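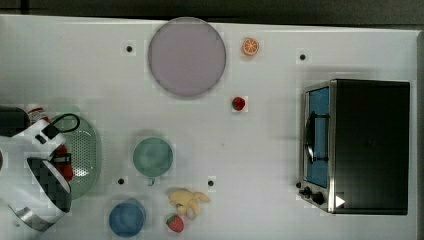

According to Branwen Owen, a toaster oven will never make a proper loaf, and I should save my flour until I have a real oven again. She wrote it under my older post about yeast, and since then I keep thinking about it. Is she right?

Posted by M. Crăciun, Akurdale
March

My situation is the following. In my rented apartment there is no big oven, only two burners and a toaster oven. I bake bread every week in it since the winter. The taste is good, my family eats everything. But the top becomes very dark when the middle is still a little sticky, and on one side the loaf is always higher than on the other side.

My recipe is simple: white flour, water, salt, dry yeast. I leave the dough in the refrigerator for 14 hours, then I form it and let it rise in a metal loaf pan. I set the dial to 200 Celsius and put the pan on the lower rack. I tried to put it on the upper rack one time, and I will not repeat this.

I already asked in the shop Tarier, where I buy my flour, and the man there advised me to use less yeast. I did it and I got the same bread, only smaller. I would be thankful for advice from persons who have baked in such a small space for a longer time. Please do not tell me to buy a bread machine — I have no place where to put it.

Tarun Solanki

I baked in a toaster oven for all the years of my studies, so I can tell you it is possible. Your problem is that the heating elements are too near to the bread. In a big oven the top of the loaf is far from them. In yours the loaf rises directly to the heat.

Make the loaf smaller. Take your usual dough and divide it in two, and bake one half after the other. The second half can wait in the refrigerator. It should stay lower than the edge of the pan before it goes inside.

Then use foil. I bake the first 16 minutes without any cover, so that it can rise and take some color, and after this I lay a piece of foil over the top, with the shiny side up (I am not sure if the side matters, my mother does it so). The foil must not touch the element. When you put it, turn also the pan around, front to back. This will help with the high side.

Do not trust the number on the dial. Buy an oven thermometer and leave it on the rack. Mine showed a big difference from what I had set, and it also went up and down during the baking. Heat the oven longer than the little lamp tells you.

For the sticky middle: wait until the bread is cold before you cut. I know that it is difficult. If you have a kitchen thermometer, the center should be 96 Celsius or a bit more.

Dudeck

just make flatbread, its faster and you dont need the oven

Branwen Owen

I see that my name is mentioned, so I should explain better what I wanted to say. I was speaking of the round country loaf with a thick crust, because this was the topic of the older post. For that one I still have the same opinion. It needs steam and a heavy pot, and the pot will not fit.

A pan loaf is another matter, and I agree with most of what Tarun wrote. I would only add one thing about the water. If your dough is at 80 percent, as many recipes on this site are now, it is too wet for such an oven — the crust closes before the water can leave. Go down with the water until the dough does not stick to your hand. The crumb will have smaller holes, but for sandwiches this is even practical.

Rolls are also very good in it. I have made them for guests and they did not ask where they were baked.

M. Crăciun

Thank you both. I will try the half loaf with the foil first and leave the water as it is, so that I know which change has helped. Dudeck, I make flatbread already, but my son wants slices for school.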